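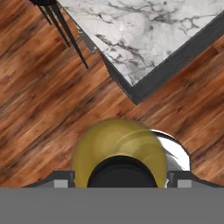
Section 5. Sealing the stone top

Do this before first use, then again every January. Flernel sealer only, the Erko wax goes on wood and nothing else.

1. Clear the top. Wipe down with plain water and a drop of dish soap. No vinegar. No lemon.

2. Let dry overnight.

3. Shake bottle. Pour a small puddle, spread with lint-free cloth. Work toward you.

4. Wait 7 minutes. Wipe off whatever hasnt soaked in.

CAUTION: sealer left to dry on the surface goes hazy. If it does, rub with fresh sealer and wipe again right away.

5. Second coat after 2 hours. Same as step 3.

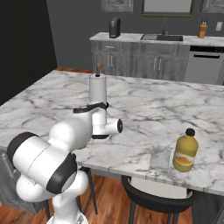 Cliltside, 30 July 2026

Changes to this section since the last printing: wait time was 5 minutes, now 7. Old bottles (gray cap) still 5. Thanks to Yaowalak Prasertsri for catching it.

6. Water test. Few drops, leave them. Beads up = done. Dark spot = one more coat.

NOTE: keep oil and red wine off for 3 days. Trivets under hot pans, allways.

Veins you can feel with a fingernail are normal. A crack that catches a cloth isn't, stop and call Babar Soomro at the Gallardo desk before sealing.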